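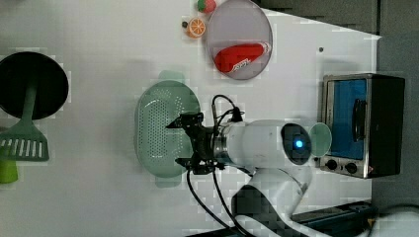
Small Kitchens, Serious Business

April 2019

The play kitchen at the Mahawong toy library gets more use than anything else in the building. The train table has its regulars and the dress-up rack is busy when it rains, but the kitchen is where most children go first, and where a parent usually has to go to collect them.

Kanyarat Sangkhawat has run the library for seven years. When she took over, the kitchen was a big molded unit with a sink, a stove, a fridge door and a phone on the side. It took up a whole corner. Two children could stand in front of it and a third would be pushed out to the edge, holding a pot.

"The unit was doing all the work," she says. "They opened the door and closed the door. The cooking was happening on the floor behind them."

She sold it and put a plain white table in the same spot. Everything that had been built in became something you could pick up. A child can walk all the way around a table, and so can the other children.

The pieces that go on it have been chosen slowly. A small toaster oven is the anchor, and Sangkhawat would buy one before she bought a stove. It has a door and it has knobs, and children between two and five want to work both. It also gives the food somewhere to go. Next comes a pan with a spatula to match it in size. Many sets come with a spatula too short to reach comfortably across the pan, and those get left in the box.

Then a colander. This surprises people when she lends out a kitchen kit, as few families think of it. Children like the holes. They look through them, drop things in, lift it by the handles and shake. The ones she prefers are oval, with a tab at each end, which makes them easy to carry with two hands. A colander also passes for a fruit bowl, a boat and a hat.

Plates should be wide and nearly flat. Deep bowls hide the food, and the younger children lose interest in what they can't see. A wide plate will take an orange slice and a strawberry together, or one large thing laid across it with the end hanging over the rim, which is how a lot of toy meals are served.

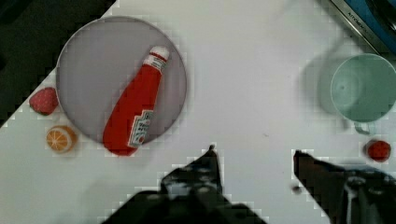

The food itself is where most home sets go wrong – there is too much of it. Cemell, which supplies several toy libraries in the area, sells a bucket of 200 pieces, and Sangkhawat bought one early on. It was tipped out every morning and swept up every afternoon, with very little cooking in between. She now keeps a small selection on the table and changes it on Fridays. The rest is in a cupboard.

Fruit is always out. An orange slice is good because it can be recognized from either side, and a strawberry because it fits in a fist. She adds something from the pantry shelf, usually in bright red, and a cup for pouring. Packaged food matters more than adults expect. Children know their own kitchens, and they know the bottle that comes out at dinner better than they know an eggplant.

Color does some of the tidying. At the Puldale branch, which opened in February, the cookware is mostly green, and the staff ask for "the green things" first when it is time to pack up. Food follows, then whatever is left. Three shallow trays hold the lot. Labels were tried and dropped, as the children who most needed them couldn't read.

Washing is simple. Solid pieces go in a sink of warm water with dish soap and dry overnight on a towel. Anything with a seam or a hole gets squeezed and checked, because water sits inside. Printed labels are wiped with a cloth and kept out of the sink. The toaster oven is wiped too, including around the knobs, where crumbs from real snacks collect.

Families who want to start at home can borrow a kit for three weeks. It holds a pan, a spatula, a colander, a plate, a cup and a handful of food. The oven stays at the library, though Sangkhawat says a shoebox on its side has never had a complaint. Kits can be returned to Mahawong or Puldale during opening hours, or left at the desk of the Fungate community hall on Saturday mornings.

14 comments | 62 shares

Contact us | © 2019 All rights reserved | Back to top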